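The Bubble Wrap Pages: Packing Up the Small Kitchen

Welcome to the packing gallery! Regular visitors to these pages know that I get more excited about wrapping a bowl than is probably reasonable, and this set is all about the kitchen odds and ends that go in last, after the big pots have left and before the kettle does. It was a small kitchen and a big roll. I love clear bubble wrap. I love how it piles up, how it shines, how a whole table goes under it in about a minute once you get going. The old entries about the garage and the bookshelves are still up if you want them (the bookshelves ran to 264 captions and I stand by every one).

Click through slowly and enjoy.

1. The big pile

I always pull off far more than I need before I touch a single dish. It makes a glorious heap, and having it all within reach means I don't stop halfway through a mug to hunt for the end of the roll. Jars can wait at the side until the breakables are done. 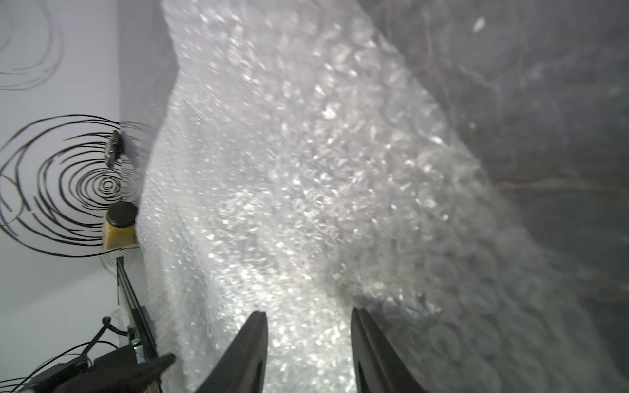 Jalen Thibodeaux wrote in that he does it the other way around – every sheet cut to size first, stacked flat by length, and nothing wrapped until the stack is finished. He says he wastes less that way, and that a heap always ends up on the floor. He also wanted to know whether I put the bubbles in or out. Bubbles in, Jalen! Against the dish, every time, and a smooth outside that takes tape much better.

I tried his stack method on a set of saucers and I have to admit it's fast. All the same, I missed my heap. For plates and saucers I may switch over, but odd-shaped things want a piece torn to fit, and I can't guess that ahead of time.

2. Thin plastic, the crinkly kind

Save it all! Thin film is wonderful for stuffing into the inside of a cup or filling the corners of a box where a folded towel would be too bulky. I flatten mine and keep it in the Kelline box under the sink. By October that box won't close.
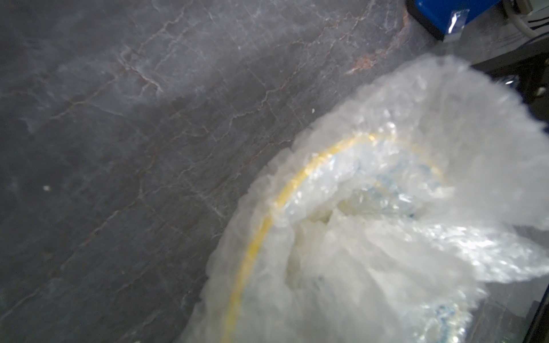
Translucent white plastic with a thin yellow line, on the dark marbled countertop.

I should say that film on its own won't protect anything you care about. It's for filling gaps. Lo Presti, the little secondhand kitchen shop where I buy most of my bowls, sends everything home in a wad of it, and I rewrap as soon as I'm through the door. They're lovely people and they know I do this.

3. One large piece, one small piece

My favorite way to wrap a bowl takes 2 sheets. The smaller one goes inside, pressed down gently so that it follows the curve, and then the large one comes up from underneath with the corners folded over into the middle. Turn it upside down, tape it once, done. You get a fat round cushion that you can hold in both hands, and it's so satisfying.
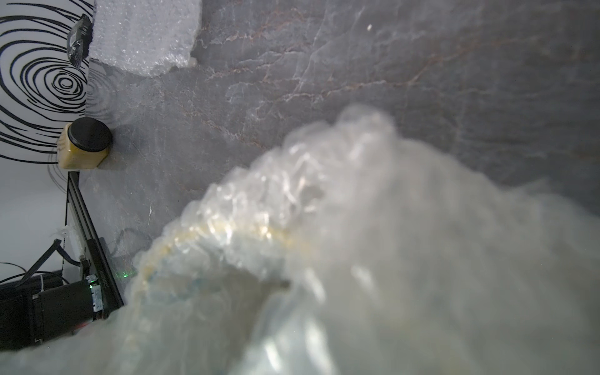
The mistake I used to make was pulling the outer sheet tight. A tight wrap flattens the bubbles at the rim, right where a bowl chips first, and you've lost the padding in the one place you wanted it. Leave some slack and let it be lumpy. I use the Telleck paper tape for this because it tears by hand, and I fold the end under so that whoever unpacks has a tab to pull. Future me is always grateful.

Hannelore Bühler asked after the last gallery whether newspaper would do just as well for bowls. For sturdy ones, sure, if you use plenty and don't mind washing the ink off afterward. For anything with a painted pattern I'd stay with bubble wrap, and maybe a piece of plain tissue first.

4. A bowl and a toaster

Look at that little bowl! White inside, blue pattern around the rim, and a bright yellow flower sort of circle right at the bottom, so you only see it properly when you've finished your cereal. The pale green toaster is a treat too, with its rounded corners. 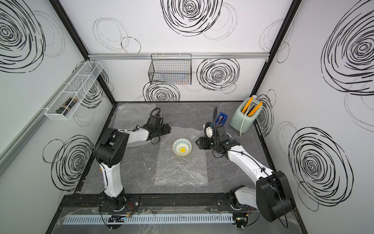 Toasters get their own box in my system. Unplug it, let it cool all the way, tip the crumbs out over the sink (then tip it again, there are always more), and lay the cord alongside in a loose coil instead of winding it around the body. Anything standing in the slots comes out and travels separately. Then one layer of wrap all the way around, a second across the front where the lever is, and crumpled paper underneath so that it can't slide. If you kept the original carton, you're a better person than I am.

Next up is the spice drawer, which I've been looking forward to for ages – so many tiny jars! I've got a Fastosico divider box set aside for it already. If you have a clever way of keeping lids from working loose on the road, send it in and I'll try it on the paprika first.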